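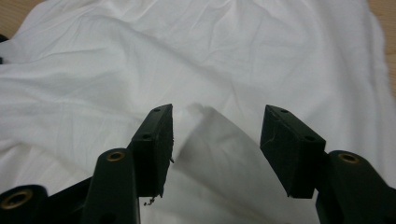 렉소프 숙박업소들, 침대 시트를 함께 쓰기로
3/13/18

렉소프(Lekthorpe)의 작은 숙박업소들이 침대 시트와 수건을 각자 사지 않고 공동으로 빌려 쓰는 사업을 시작했다. 이 사업에는 민박과 작은 호텔을 합하여 30곳이 참가한다. 세탁과 배달은 강 건너편 공단에 있는 세탁 회사 세손(Ceson)이 맡는다. 첫 배달은 2월 마지막 주에 있었고, 이번 주부터는 참가하는 모든 업소가 같은 시트를 받고 있다.

렉소프는 여름에 손님이 많고 겨울에는 조용한 해안 마을이다. 숙박업소는 대부분 가족이 운영하며, 방이 다섯 개가 안 되는 집도 적지 않다. 이런 집에서는 지금까지 주인이 직접 빨래를 했다. 여름에는 하루에 세탁기를 여러 번 돌려야 하고, 비가 오는 날에는 말릴 장소가 없어서 복도와 부엌에 시트를 널었다고 한다. 항구 쪽 골목에 있는 한 민박의 주인은 "손님에게 아침을 드리는 방에 빨래가 걸려 있으면 미안한 마음이 들었습니다. 그렇다고 건조기를 하나 더 놓을 자리도 없었습니다"라고 말했다.

공동 사용에 대한 이야기는 지난해 가을에 숙박업소 모임에서 처음 나왔다. 그때는 세탁만 함께 맡기자는 의견이 많았다. 그러나 집마다 시트의 크기와 색이 다르면 세탁 후에 다시 나누는 일이 오래 걸리고, 그 비용도 업소가 내야 한다. 세손은 견적을 두 가지로 만들어서 보냈다. 하나는 각자의 시트를 맡기는 경우이고, 다른 하나는 같은 시트를 함께 쓰는 경우였다. 두 번째 견적이 눈에 띄게 낮았다. 모임은 겨울 동안 회의를 네 번 열고 두 번째 방법을 골랐다.

공동으로 쓸 시트를 고르는 데에도 시간이 걸렸다. 흰색으로 하는 것에는 반대가 거의 없었지만, 천의 두께에 대해서는 의견이 달랐다. 언덕 위의 집들은 겨울에 방이 춥기 때문에 두꺼운 천을 원했고, 바닷가의 집들은 여름 손님을 생각하여 얇은 천을 원했다. 결국 키로가(Quiroga)에 있는 직물 공장의 면 시트가 선택되었다. 이 시트는 두께가 중간이고, 무늬나 자수가 없다. 업소의 이름을 넣고 싶다는 요청도 있었으나, 함께 쓰는 물건에는 맞지 않는다는 이유로 받아들이지 않았다.

사업을 시작할 때 준비한 물량은 시트, 베갯잇, 수건을 모두 합하여 2515장이다. 이 물건은 세손의 소유이며, 업소는 사용한 만큼만 돈을 낸다. 찢어지거나 얼룩이 빠지지 않는 시트는 세손이 새것으로 바꾼다. 다만 한 업소에서 같은 문제가 계속 생기면 그 업소와 따로 상의하기로 했다. 이 부분의 규칙은 아직 글로 정리되지 않았고, 회원들 사이에서 질문이 가장 많은 부분이기도 하다.

배달은 일주일에 두 번이고 7월과 8월에는 세 번으로 늘어난다. 기사는 깨끗한 것이 든 자루를 놓고, 사용한 것이 든 자루를 가져간다. 자루는 두 가지 색이어서 서로 섞이지 않는다. 구시가지의 골목은 좁아서 큰 차가 들어갈 수 없으므로, 그곳의 업소들은 시장 뒤의 창고에서 직접 자루를 찾아야 한다. 창고는 아침 일곱 시에 문을 연다. 이 시간이 손님의 아침 식사 시간과 겹친다는 불만이 있어서, 세손은 여는 시간을 조금 앞당기는 방법을 살펴보고 있다. 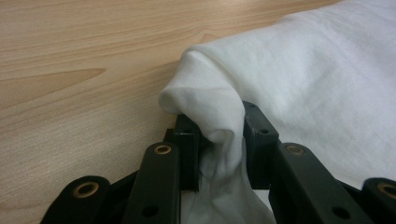
렉소프 소식 제10호

세제도 하나로 통일했다. 모임은 향이 없는 다만스(Damance)를 쓰기로 정했다. 그동안 일부 손님에게서 세제의 향이 너무 강하다는 말이 있었고, 피부가 약해서 자기 베갯잇을 가지고 여행하는 손님도 있었다. 반대로 향이 나는 시트가 더 깨끗한 느낌을 준다고 생각하는 주인도 있다. 그런 업소는 방에 말린 라벤더를 두는 것으로 대신하고 있다.

물과 전기의 사용이 얼마나 달라질지는 아직 알 수 없다. 세손의 설명에 의하면 공장의 큰 세탁기는 헹굼에 쓴 물을 다음 세탁의 처음 단계에 다시 쓴다. 그러나 배달 차가 마을을 자주 오가는 것도 생각해야 한다. 숙박업소 모임은 올해 여름이 끝난 뒤에 각 업소의 수도 요금과 전기 요금을 모아서 지난해와 비교할 계획이다. 이를 위해 참가 업소는 지난해의 고지서를 버리지 말고 보관해 달라는 안내를 받았다.

모든 숙박업소가 이 사업을 반기는 것은 아니다. 등대 근처의 한 작은 호텔은 참가하지 않았다. 이 호텔은 오래전부터 직접 고른 리넨 시트를 쓰고 있으며, 그것을 좋아해서 다시 오는 손님이 많다고 한다. 호텔 측은 "우리 집 침대는 크기가 보통과 달라서 공동 시트가 맞지 않습니다. 다른 집들이 편해지는 것은 좋은 일이라고 생각합니다"라고 밝혔다. 캠핑장의 오두막들도 이번에는 빠졌는데, 그곳에서는 손님이 침구를 가져오는 것이 원칙이다.

일자리에 대한 걱정도 있었다. 여름마다 민박의 빨래와 다림질을 도와서 돈을 벌던 주민들이 있기 때문이다. 세손은 성수기에 분류와 포장을 할 사람을 10명 새로 뽑을 예정이고, 렉소프 주민의 신청을 먼저 받겠다고 했다. 공장까지는 버스로 갈 수 있지만 이른 아침에는 버스가 없다. 회사는 출근 차를 운행할지 아직 결정하지 않았다. 지난여름까지 민박 세 곳의 다림질을 하던 한 주민은 "집에서 가까운 일이라서 좋았습니다. 공장에서 일하는 것은 시간표를 보고 나서 생각하겠습니다"라고 말했다.

이미 가지고 있던 시트를 어떻게 할 것인가 하는 문제도 남아 있다. 상태가 좋은 것은 4월까지 모아서 키로가의 쉼터에 보낸다. 낡은 것은 동물 보호소와 자동차 수리점에서 필요하다고 연락해 왔다. 첫날 마을 회관에 들어온 시트만 100장이 넘었고, 그중에는 한 번도 쓰지 않은 것도 있었다. 기증하려는 사람은 세탁하고 완전히 말린 다음에 접어서 가져와야 한다. 고무줄이 있는 시트와 없는 시트는 따로 묶어 달라고 한다. 베개와 이불은 받지 않는다.

공동 시트를 먼저 써 본 업소들의 반응은 대체로 좋은 편이다. 방이 네 개인 한 민박에서는 오후에 다림질하던 시간에 손님의 전화를 받거나 정원 일을 할 수 있게 되었다고 한다. 작은 문제도 있었다. 첫 주에는 한 사람용 시트와 두 사람용 시트가 같은 자루에 들어온 집이 있었고, 수건의 수가 주문과 다른 집도 있었다. 세손은 그 뒤에 자루마다 내용물을 적은 종이를 붙이기 시작했다. 종이의 글씨가 작다는 의견이 나와서 다음 배달부터는 글씨를 크게 한다.

숙박 요금은 이 사업 때문에 오르지 않는다고 모임은 설명했다. 다만 요금은 업소마다 스스로 정하는 것이므로 모임이 약속할 수 있는 일은 아니다. 오래 머무는 손님의 시트를 며칠마다 바꿀 것인가도 각 업소가 정한다. 지금은 사흘마다 바꾸는 곳이 가장 많다.

이번 계약의 기간은 일 년이다. 중간에 새로 참가하고 싶은 업소는 침대의 수와 크기를 적어서 모임 사무실에 신청하면 된다. 성수기에는 새 신청을 받지 않으므로 5월 말까지 신청해야 한다. 그만두려는 업소는 한 달 전에 알려야 하고, 받은 자루를 모두 돌려주어야 한다.

사업에 대한 설명회는 마을 회관 이층에서 한 번 더 열린다. 세손의 배달 담당자가 참석하여 골목별 배달 순서를 설명하고 질문을 받는다. 참가하지 않는 업소와 일반 주민도 들어올 수 있다. 시트의 견본은 회관 입구의 안내 창구에 부탁하면 만져 볼 수 있다.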